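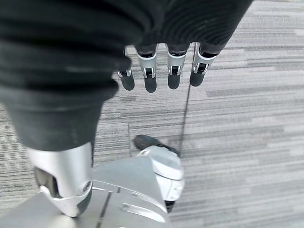 Nimel has completed the refit of its shared office floor at Leteddale, replacing the floor covering and storage throughout the working areas and the passages that connect them. The work began in January and covered 81 desk places. Carpet tiles were chosen for the whole floor, in a grey stripe that continues from the passages into the main office without a change of pattern. A single tile can be lifted and replaced on its own, and a stock of spares will be held on site.

The storage was supplied by Khokhar under a separate order for 40 low cabinets. Tenants had asked in the last building survey for storage closer to their desks, and the tall units in the former post room have been withdrawn as a result.
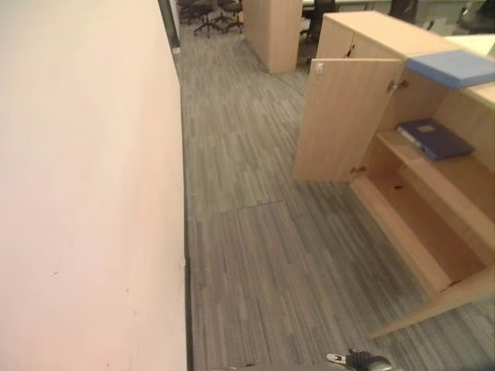 The cabinets have been placed along the passages as well as between desk groups — a change from the earlier layout, which kept all storage at one end of the building. Each firm on the floor will be given an allocation according to its number of desks. The units are in a pale oak-coloured finish, with hinged doors that can be locked and a shelf across the compartment. Tenants are asked to keep doors closed when a cabinet is not in use, as the passage between the wall and the furniture is fairly narrow.

Keys will be issued from the Leteddale reception desk. Two will be provided for each cabinet, and a third will be kept by the building office.

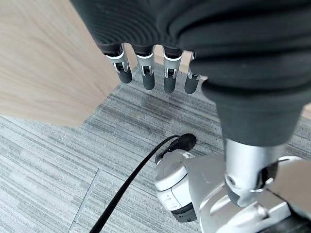 Firms that hold papers in temporary storage with Stumex will have their boxes returned over a period of 16 working days. A timetable has been sent to each office manager. Boxes should be emptied on the day they arrive and left flat beside the goods lift for collection.

The meeting rooms are not part of the present work and will be considered separately.

Issued by Nimel, 13/04/2020

Enquiries about cabinet allocation should be addressed to the building office at Leteddale.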